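Grermont for a long weekend in November - worth it or too quiet?

Forum: City Breaks and Days Out
Page 1 of 1

pebbledash_jo wrote:
Hello all, hoping somebody has been to Grermont out of season. My sister and I have four nights in November and we've more or less settled on it, mainly for the lantern evening and the old covered market. Only now I'm reading that half the restaurants shut once the summer people go home and I'm getting cold feet! We don't need nightlife, we're in bed by ten, but I would like somewhere warm to eat and a couple of things to do if it rains. Any thoughts? Also, has anyone stayed at the Mansilla? It's the cheap one by the tram stop.

tramspotter_ken wrote:
Go. I've been twice in November and much preferred it to July. You can get a table at Genda without booking, whereas in summer I queued 40 minutes and then gave up and had chips on the harbour wall. The tram pass is a bargain as well and it covers the funicular, which people always miss. Sit on the left going up.

Fedora wrote:
I'm going to be the grump, sorry. We went last November and it was dead. Museum closed for two of our three days, market packed up by one o'clock, and the lantern evening was a very short walk up a hill with a brass band at the top. It's pretty, I'll give it that, but I wouldn't spend four nights there. Two nights and then get the train down the coast.

tramspotter_ken wrote:
Which museum, Fedora? The maritime one is always shut in winter, it says so on the door. The town museum opens every day except Wednesday and that's the good one, with the model of the harbour and the clock that goes off at noon and frightens everybody.

Fedora wrote:
Well it doesn't say so on the website, and that's where most of us look before we've paid for the train.

marrowfat wrote:
Fedora has a point, the website is dreadful. Ring the tourist office, they're lovely and they speak English.

Long reply from me, as I did the exact trip Jo is asking about, and I stayed at the Mansilla (room 184, at the back, ask for the back). It's plain but clean and the radiators work. Breakfast is bread, ham, a boiled egg and as much coffee as you can drink. They don't do dinner, but you're five minutes' walk from everything so I never minded.

For rainy days I'd do the covered market first thing, when the cheese people are still giving out bits to try, then the town museum, then the baths. The baths are the bit I'd go back for! Take your own towel or you'll pay to hire one the size of a flannel. 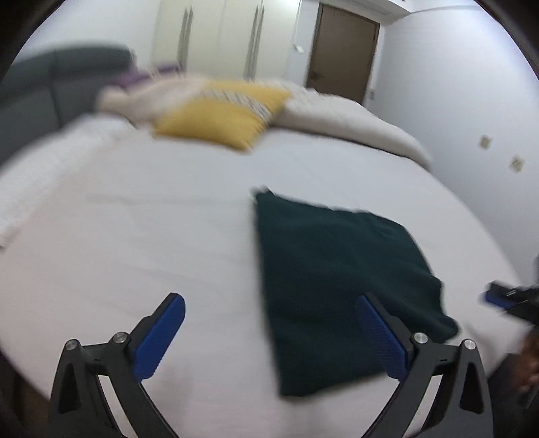
Food next. Genda is good but I thought it was pricey for what it was, and we had a nicer meal at the little place behind the church with no sign outside. Godelieve Willems runs it and she does one soup and one main, and when it's gone it's gone. We paid 20 euros each with wine. Get there for half six if you want to be sure of a seat.

As for the lantern evening, I loved it, but I can see how you'd be let down if you were expecting something huge. It's a local thing, mostly families, and the children make the lanterns at school. Wear proper shoes, there are 657 steps if you go up the old way and they get slippery. You can take the funicular up and walk down the road side instead, and next time I will.

pebbledash_jo wrote:
Oh this is brilliant, thank you so much marrowfat! The soup place sounds right up our street. My sister has a bad knee so funicular it is. Did you do any guided tours?

marrowfat wrote:
One, the evening walk with Maximiliano Ojeda. It starts from the fountain at seven and he goes through the old tanneries and tells you who fell out with whom in the 1700s. I think he was hoping for a bigger crowd than us and two Dutch ladies but he gave it his all. Bring something for the tip.

tramspotter_ken wrote:
I'd skip that one, personally. Too much standing about in the cold and you can read most of it on the plaques. Do it in September.

marrowfat wrote:
Ken, you cannot read the plaques in the dark!

Fedora wrote:
I'll say one nice thing, the bakery on the tram square does an almond bun I still think about. And I agree about the baths, we went on our last afternoon and I wished we'd gone on the first. I'd still only do two nights.

pebbledash_jo wrote:
We're going to compromise and do three, then one down the coast on the way home. Mansilla is booked, room at the back requested. Does anyone know if the funicular runs late on lantern night or do we have to be down by a certain time?

tramspotter_ken wrote:
Last one down was half ten when I went. Check the board at the bottom before you go up, though, they change it.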